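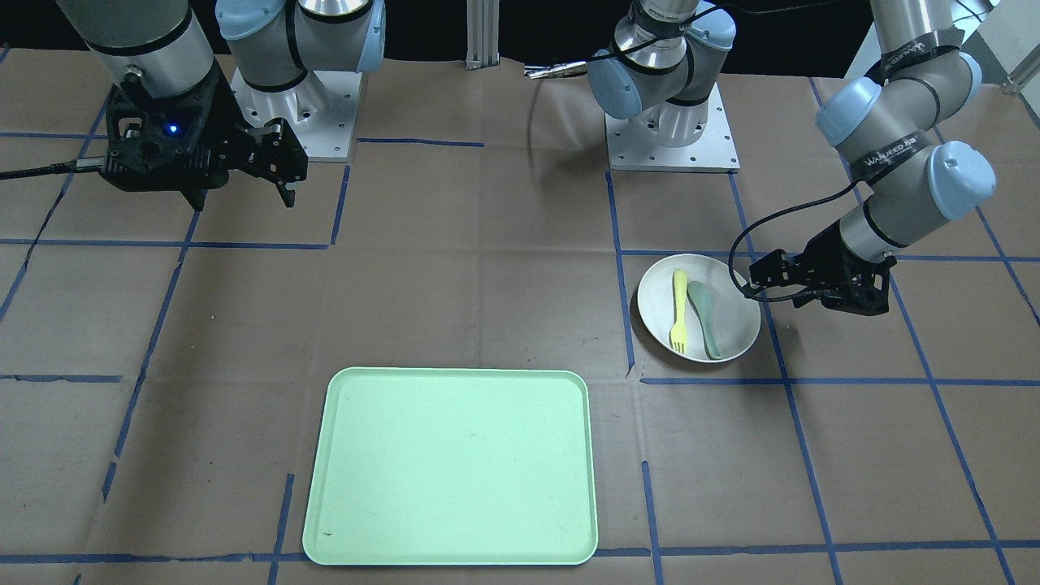

Night guards and grinding: notes for the Trevach evening talk

Slide 1. Title
Thank Ayten Sarıgül for setting up the room. Say the talk runs to 9 and questions can wait until the end, except on slide 4.

Slide 2. What grinding looks like
Most people who grind at night do not know it. A partner hears it, or a dentist sees flat spots on the back teeth. Other signs are a sore jaw in the morning, a dull headache at the temples, and teeth that have become sensitive to cold. Ask for a show of hands on morning headaches. Wait for it.

Slide 3. Why it matters
Enamel does not grow back. Over years the wear can shorten the front teeth, crack a crown or loosen older dental work. Mention the patient from the Nekine office who broke the same molar crown twice before anyone asked how she slept. Don't give her age or job.

Slide 4. Three kinds of guard
Pass the samples around here. Take questions as they go.
Soft guard: comfortable, cheap, wears out fast. Some people chew on it more.
Hard acrylic: made from an impression or a scan. Takes a few nights to get used to.
Dual layer: soft inside, hard outside. This is what the Trostlow office makes most often.
Store-bought boil-and-bite guards will come up. Say they are fine for a short time, and that a poor fit can make the jaw sore.

Slide 5. Cost
A custom guard at our offices starts at about 200 dollars. Plans differ, so tell people to call their insurer with the procedure code. Codes are on the handout.

Slide 6. Care
Rinse in cool water when it comes out. Brush it with a soft brush and no toothpaste, then let it air dry in a vented case. Hot water warps it. Dogs eat them. Bring it to every checkup so we can look for cracks.

Slide 7. Other things that help
Less coffee after lunch, less alcohol in the evening. Lips together, teeth apart during the day. If there is loud snoring or gasping, see a doctor about sleep apnea first.

Slide 8. Contact
Leave up during questions. Yalçınkaya office is closed Sunday. Collect all the samples before people leave.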